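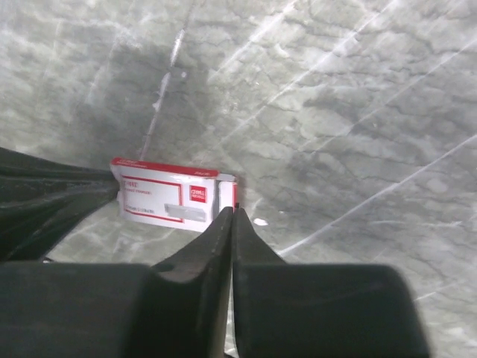

Tonholm Packing Records

Version of March 4, 2024

What this is

Tonholm Packing Records is a set of written records about putting small goods into hard carry cases: flat cartons, cards, pouches, bits of wrapping and the cases themselves. Each record says what the item was, what state its outer packaging was in, how it lay on the table before packing and where it was meant to go. The set has 230 packing sheets, which together come to 4,000 lines. The item list names 293 kinds of item.

The records were started for the Sudau store, where the same goods went in and out of cases many times and the old notes only said "box, small". They were later tidied up so that other people could use them.

What is in the folder

sheets.csv — one line per item per sheet
items.csv — the item list, with a short name and a longer name for each
cases.csv — the carry cases, open and closed sizes, type of latch
notes.txt — remarks copied from the backs of the sheets, in no special order

The four files use the same sheet numbers. Sizes are in millimetres, measured at the widest point with any tape or label left on. All text is plain UTF-8 and the columns are separated by commas. A comma inside a remark is replaced by a semicolon.

Columns in sheets.csv

sheet: the sheet number
item: the short name, as in items.csv
outer: the state of the outer packaging, one of whole, creased, torn, opened, none
label: yes, no or part
side_up: broad, long, end or unsure
near: anything touching the item
goes_to: the case code
remark: free text, often blank

Notes on the columns

The outer column is filled in from looking only. A carton with one rough or buckled edge is creased, even if the rest of it is clean. Torn is kept for board that has parted. Opened means a flap is visibly up. If the sheet writer couldn't see an end because something lay over it, the entry is for the part that could be seen and the remark says which end was hidden.

Labels caused more trouble than anything else. Many small cartons carry a pale strip over the printing, and on the early sheets this was put down as a label by one writer and as tape by another. Both now count as yes. Part is for a strip that has lifted or been cut through. The wording on a label is never copied into the records.

For side_up, a flat carton resting on its back with its main face showing is broad. A red or other coloured strip along one long side is not a separate face unless it wraps over a fold. Small cartons do get set down at a slant, and the angle isn't recorded.

The near column is there for loose wrapping. Thin dark sheeting is entered as "sheet, dark" whether it is plastic or cloth. The earlier sheets tried to tell the two apart and got it wrong often enough that the distinction was dropped. Use "gathered" in the remark if the sheeting is bunched to a point against the item, and "spread" if it lies out.

Cases

Most lines in cases.csv are black cases with a hinged lid and metal latches. They are listed under two codes, Skinner and Eter, followed by a number. The codes are the store's own shelf names and say nothing about who made a case.

A case is open when the lid is up, even if it is only leaning on something behind it. It is closed when the lid is down, and latched when every latch is fastened. Closed but not latched turns up fairly often. The lining of the lid is recorded as flat, ribbed or patterned, and the lining of the base has its own column, as the two don't always match.

The table

Sheets were filled in at a grey, marble-patterned table top. Flat white goods show up well on it. Pale grey labels less so, and we think some have been missed on the sheets from the first part of February. Items standing close to the rear edge are marked "rear" in the remark, and the open case usually had the right-hand side.
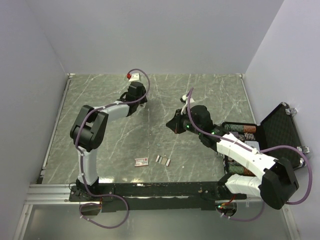
The case ought to be moved to the left for anybody who packs left-handed, came one remark on the February version, and the sheets ought to say which side it was on each time instead of leaving the reader to assume. The same remark asked why the height of the open lid wasn't given, as a lid that needs something to lean on takes up more of the table than the closed size suggests.

Both points are fair. A case_side column has been added and is filled in wherever the sheet or its back gave the answer. The rest are marked unknown and will stay that way. Open lid height is now in cases.csv for the Skinner cases. The Eter cases haven't been measured again yet, so their open sizes are for the lid straight up.

How the records were made

Sheets were written by hand and typed up afterwards. Spelling of item names was made the same throughout, but the remarks were left as written apart from the commas. Where the typed line and the paper disagreed, the paper was followed. A few sheets had two different hands on them — these have an x after the number.

Good uses

Working out how much room small cartons take in a case with their labels and wrapping on. Drawing up a packing list. Comparing how packaging wears at the edges and at the ends. Practising table work in a spreadsheet, if you want something with ordinary mess in it.

Poor uses

Weights aren't given, so the set is no help with carriage costs. It doesn't say what was inside a carton. It can't be used to judge how long packing takes either, as no times were written down.

Known faults

The short names "card, white" and "carton, white, thin" overlap. A thin carton seen from a distance was sometimes put down as a card, and a second item on top of it was sometimes given its own line and sometimes left in the remark.

Some sheets have blank goes_to entries. Treat a blank as not decided.

Case codes on the x sheets should be checked against cases.csv before use.

Changes since February

Added case_side.
Added open lid height for the Skinner cases.
Merged tape and label.
Dropped the cloth and plastic entries in favour of "sheet, dark" and "sheet, pale".
Corrected the hinge side on two lines in cases.csv.

Terms

Free to use and copy. Please keep this file with the others, and if you change the short names, change them in items.csv as well.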